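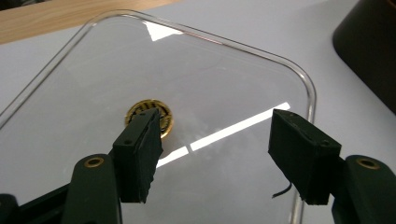
Four robotics labs and a parts supplier have agreed on a shared set of rules for collecting training data with hand-held grippers, the tools a person carries through a task so that a robot can later learn to copy it. The rules, published in March by the Stiltness working group, cover how a task is set up, how the tool is checked before use, and which recordings may be passed on to other groups.

The document is short, at 18 pages, and most of it deals with small objects and shiny surfaces. Coins, washers, keys and thin cards are hard for a two-finger gripper to pick up from a flat surface, and clear plastic or glass makes the job harder for the software that later has to work out where the surface is. Under the new rules, recordings with clear or reflective trays are to be kept in the set and labeled as such. Several labs had been throwing them out.

"If you only keep the clean ones, you get a robot that works on a gray mat and nowhere else," said Lieven Postma, who edited the text. "Ceiling lights show up in plastic. Kitchens and workshops have ceiling lights. We want that in the data, and we want it marked."

Before each session, the operator must open and close the fingers 5 times and look over the pads, screws and bushings. Chipped or worn pads may still be used, but the wear has to be written down in the session log, along with the date the pads were last changed. Any wire on or near the fingers must be noted too, and fastened if it could touch the object being handled. A session that starts with an unlogged fault is to be held back until someone has reviewed it.

The rules also set a limit on repeats. An operator may record the same object in the same starting place no more than 3 times before moving it. Failed attempts stay in. A dropped or missed object is labeled as a failure, and the operator is asked not to stop the recording until the fingers are fully open again.

The group tested a draft of the rules on a set of 2,456 recordings made at Flurneck and Selus, two of the labs that took part. Reviewers from each lab labeled the other's work. Most of the disagreements were over what counts as a finished grasp when an object is slid to the edge of a tray and picked up there. The final text treats sliding as its own step, with its own label.

Arriaga, which makes finger pads and gripper arms for several of the labs, said it will start printing a batch number on each pad by the fall. The company had asked for the wear log to be optional for sessions under an hour. That request was turned down.

There are also two pages on people. Operators should take a break after about 45 minutes, and the tool's weight has to be listed in the session plan. Anyone whose face, voice or papers could be picked up by the camera must agree to it in writing before recording starts. Personal items such as bank cards and mail should be off the work surface, though plain household objects and loose change are fine.

The rules are voluntary, and there is no outside body to check on them. Labs that follow them may say so when they share data – the text asks that they also list any sections they skipped. Postma said two labs have already told the group they can't meet the labeling rule for older recordings, and those will be shared under a separate heading.

Comments on the first version are open until the end of June. The group plans to take up two-handed tasks next, starting with jars and lids.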